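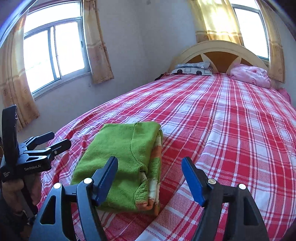
Adanech Bogale reckons the weld got too hot in the last bath and that we should stop blaming the water. I was all set to argue, then I went back through the September pages and she may well be right: every dull skein was one where I'd let the pot get up to a proper simmer and wandered off.

23/10/2023
Weld on wool, batch 2106

So, another go, and a much more careful one. Same fleece as before, the Cundeck shearling, spun fairly fine and scoured twice. It still smelled faintly of sheep after the first scour, so the second was worth the bother. Soaked overnight in plain water with a drop of washing-up liquid.

Dry weight of yarn 300 g. Split into small skeins, tied loosely in figures of eight with white cotton. (Loosely! The tight ties on the last lot left pale bands and I spent an evening being cross about them.)

Mordant was alum only, no cream of tartar this time. Brought up slowly, held, left to cool in the pot with the lid on. I know Halvard swears by tartar, but I wanted one thing changed at a time and the heat is the thing I'm after.

Weld from the Utdale bed, cut while still in flower and hung in the shed. Chopped it up with the old kitchen scissors, stalks and all, and put it in a muslin bag. Let it steep below a simmer, then took the bag out, squeezed it well and added a pinch of chalk. The liquor changed almost at once, from a weak tea colour to a yellow so sharp it made me laugh out loud. I have done this often enough to know it's coming and it still gets me every time.

Skeins in, 30 minutes, pan thermometer clipped to the side and me standing next to it. Nudged the gas down twice. Never let it bubble.

Result: really lovely. A clear, cold, lemony yellow with a touch of green in it, even all the way along, no bands. Held next to the September skeins it makes them look like old mustard. I'd call that a point to Adanech, though the fleece was scoured better this time too, so it isn't quite a fair fight.

Second skeins into the same liquor came out paler, more like primrose. Also very nice - keep these for overdyeing with indigo, they should give a good soft green.

One skein went into a jar with 20 g of fresh weld and a rusty nail, just to see. Olive, a bit patchy. Halvard Sandberg came by, took one look and asked for the lot for socks, so that one has a home.

For next time:
- repeat with tartar in the mordant, everything else as above
- one skein taken to a simmer on purpose, so we have the two side by side
- strips on the windowsill for fading, half covered with card
- ask at Palacios if they still have the wide enamel pan, ours is chipping near the handle
- label the jars BEFORE filling them

Liquor strained and put in the cold store, lid on. Use it up by the end of the week or it will go off, and the smell is not something I want to share with the spinning group.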